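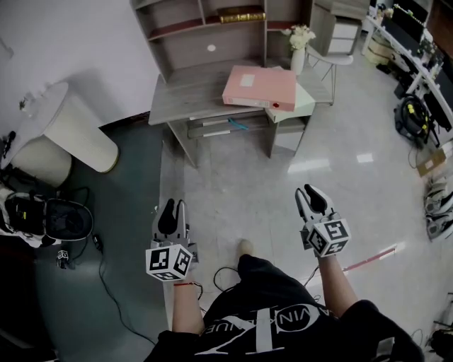
Las dos pinzas de mano con sus cubos de marcadores, frente al escritorio gris.

Galería: enseñar con las manos
Proyecto Hullevex, grupo de manipulación bimanual de Cloltden
Textos: Hina Kazmi

Llevábamos meses queriendo publicar esta página y por fin está aquí. Hullevex es nuestro intento de que un robot de dos brazos aprenda tareas domésticas pequeñas sin que nadie tenga que teleoperarlo: la persona coge una pinza en cada mano, hace la tarea como la haría en su casa y nosotros nos quedamos con el movimiento de las pinzas y con lo que ven las cámaras. Después el robot, que lleva unas pinzas con la misma geometría, intenta repetirlo. Así de sencillo de contar, y tan entretenido de poner en marcha (los que hayáis calibrado cámaras alguna vez ya me entendéis).

La tarea de esta galería es ordenar un escritorio con estantería. Se mueven cosas planas, cosas con cantos, cosas que resbalan. ¡Es una maravilla de tarea! Obliga a usar las dos manos de verdad, una que sujeta y otra que empuja, una que espera mientras la otra busca el borde.

Cada pinza lleva un cubo con marcadores en blanco y negro. El seguimiento se apoya en ellos: basta con que la cámara de la cabeza vea bien una cara para recuperar la posición y la orientación de la mano, y cuando ve dos o tres el cálculo queda mucho más estable. Humaira Durrani escribió el filtro que une esas lecturas con las de las cámaras de las propias pinzas, y desde entonces casi no perdemos tramos. Antes tirábamos demostraciones enteras porque una muñeca había girado de más.

Los cierres a dos manos

Mi parte favorita. Las dos pinzas trabajan sobre el extremo más cercano de la caja rosa, apretándola por los lados, con el otro extremo apoyado contra la base de la estantería. Para la política de control este tipo de contacto es oro puro, hay dos manos y un solo objeto, y cualquier desfase entre ellas se nota enseguida. 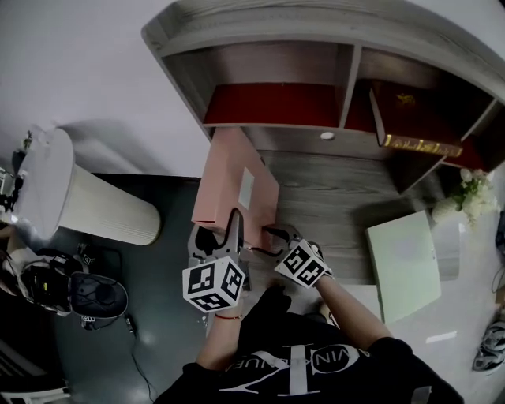
Lo que ve la pinza

La cámara de la cabeza da el contexto, pero el detalle del agarre está abajo, entre los dedos. Las almohadillas oscuras aprietan por ambos lados una pieza verde menta en forma de cuña, y al fondo se sigue viendo el mueble gris con el libro dorado y las flores. Nos encanta esa mezcla: el objeto en primer plano, enorme, y detrás todavía bastante habitación como para saber hacia dónde se va moviendo la mano. 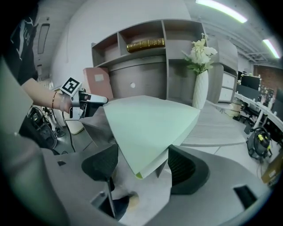
Con esas dos vistas entrenamos la primera versión completa en octubre. Usamos 93 demostraciones de la tarea del escritorio, grabadas en sesiones de 30 minutos, y las dividimos en 3 fases (acercarse, agarrar, recolocar) para poder mirar los fallos por separado. En la fase de agarre, el modelo que solo tenía la vista de la cabeza resolvió 47 de los ensayos de prueba. Al añadir las cámaras de las pinzas mejoró tanto que Humaira repitió la evaluación entera, convencida de que había mezclado las carpetas. No las había mezclado. ¡Qué tarde aquella!

Lo que todavía se nos resiste son los objetos finos tumbados sobre la mesa. Una persona los arrastra hasta el canto, deja que asomen un poco y los coge por ahí, todo en un gesto que ni piensa. El robot copia el arrastre muy bien y luego cierra los dedos antes de tiempo. Estamos probando a dar más peso a esos instantes durante el entrenamiento, y los primeros resultados con el conjunto Pirzada pintan estupendamente.

También queremos cambiar de muebles. El grupo de Sturkska nos ha ofrecido su cocina de pruebas, con cajones hondos y una encimera más alta, y tenemos muchísimas ganas de ver cuánto de lo aprendido en el escritorio sobrevive allí.

Página actualizada el 14 de abril de 2020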